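Why Is Cardboard So Strong?
By Carleen Kingi
2019-10-25
3 minute read

Have you ever climbed inside a big box and pretended it was a spaceship? I certainly did, and I remember being surprised that the walls stayed up even when my little brother leaned on them as hard as he could. After all, a box is only paper! So how does paper get strong enough to carry a pile of books across the country, or a brother?

The secret is hiding in the edge. Find an old box, ask a grown-up if you may cut it, and look closely at the side of the piece you cut off. You should see a wavy line squeezed between two flat ones, a bit like the icing in a very thin sandwich.

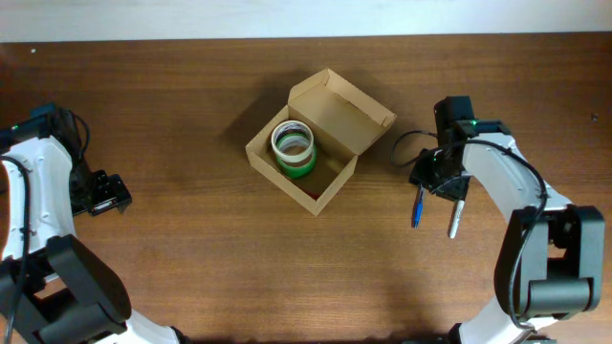
Filed under: How Stuff Is Made

Those waves are called flutes, and cardboard that has them is called corrugated, a lovely long word that just means "wrinkled" or "folded into ridges." Each wave makes a row of little arches. Arches are wonderful at holding things up - that's why people have built bridges out of them for thousands of years - and they share the weight along to their neighbors.

At the paper mill, the middle sheet goes between big rollers with teeth like gears. Steam makes the paper soft and bendy first, so it takes on the wavy shape without tearing. Then glue goes on the tips of the waves, a flat sheet is pressed onto each side, and the whole thing dries into a stiff board, ready to be cut and creased.
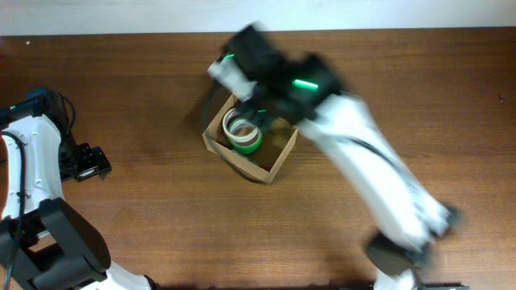 An open cardboard box with low walls.

Now try it yourself! Lay a sheet of paper across two cups and put a coin in the middle. Down it sags, poor thing. Next, fold the same sheet back and forth like a fan, lay it across the cups again and add your coins slowly. When my neighbor Gergely tried this with his class in April, one fan held so many coins that they had to go and borrow more - so you may want to empty your piggy bank first.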